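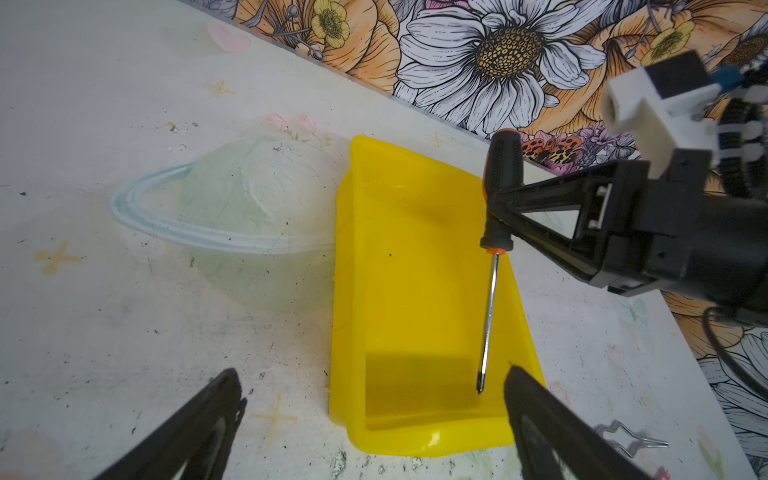
Protokoll der ordentlichen Mitgliederversammlung des Kleingärtnervereins Ekley e. V.

Datum: 24. Mai 2023
Ort: Vereinsheim, großer Raum
Versammlungsleitung: Jaruwan Duangkaew, 1. Vorsitzende
Protokollführung: Kittipong Duangkaew, Schriftführer

TOP 1 Eröffnung und Feststellung der Beschlussfähigkeit
Die Vorsitzende eröffnet die Versammlung und begrüßt die anwesenden Mitglieder sowie die Vertretung des Nachbarvereins Edcombe. Die Einladung ist form- und fristgerecht ergangen. Die Versammlung ist gemäß Satzung beschlussfähig. Einwände gegen die Tagesordnung werden nicht erhoben.

TOP 2 Genehmigung des Protokolls der Februarsitzung
Zum Protokoll der Sitzung vom Februar liegt ein Änderungsantrag vor. Unter dem damaligen TOP 5 ist das Wort „Wasseruhr“ durch „Hauptwasserzähler“ zu ersetzen. Das Protokoll wird in der geänderten Fassung einstimmig genehmigt.

TOP 3 Wasserversorgung am Mittelweg
Der Vorstand berichtet über den Zustand der Leitung zwischen Haupttor und Kompostplatz. Die Firma Prasertsri hat die Leitung geprüft und empfiehlt den Austausch des Absperrschiebers vor der nächsten Frostperiode. Ein zweites Angebot der Firma Clirnovari umfasst zusätzlich die Erneuerung der Entnahmestellen. In der Aussprache wird bemängelt, dass beide Angebote die Wiederherstellung der Wegedecke nicht ausweisen. Der Vorstand wird beauftragt, entsprechende Ergänzungen einzuholen und das Ergebnis durch Aushang bekannt zu geben.
Für vorbereitende Erdarbeiten wird ein Betrag von 300 Euro freigegeben.
Beschluss: angenommen bei zwei Enthaltungen.

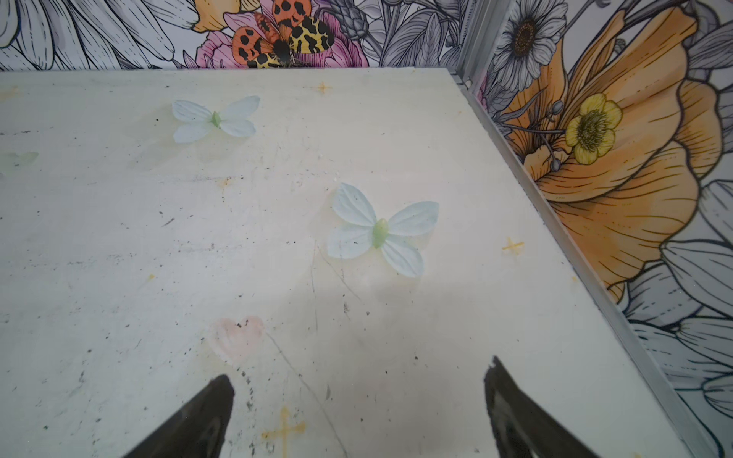 Vereinsmitteilungen Ekley, Seite 5

TOP 4 Heckenhöhe und Wegepflege
Bei der Frühjahrsbegehung wurden mehrere Parzellen beanstandet. Die betroffenen Pächterinnen und Pächter wurden schriftlich benachrichtigt. Die Vorsitzende weist darauf hin, dass Formschnitte während der Brutzeit nur zulässig sind, sofern keine Nester beeinträchtigt werden. Der Wegestreifen vor der eigenen Parzelle ist bis zur Wegmitte zu pflegen. Die Anfrage eines Mitglieds, ob Schnittgut am Außenzaun gelagert werden darf, wird verneint.

TOP 5 Gemeinschaftsarbeit
Die Termine für das zweite Halbjahr hängen im Schaukasten aus. Mitglieder, die aus gesundheitlichen Gründen verhindert sind, teilen dies dem Vorstand schriftlich mit. Der Antrag, die Bewirtung des Sommerfestes als Gemeinschaftsarbeit anzurechnen, wird nach kurzer Aussprache mehrheitlich angenommen.

TOP 6 Verschiedenes
Der Verein Edcombe lädt zur Pflanzentauschbörse ein. Anmeldungen nimmt der Schriftführer entgegen. Der Schlüssel zum Geräteschuppen ist nach Gebrauch am selben Tag zurückzugeben.

Die Vorsitzende schließt die Versammlung.

gez. Jaruwan Duangkaew, Versammlungsleitung
gez. Kittipong Duangkaew, Protokollführung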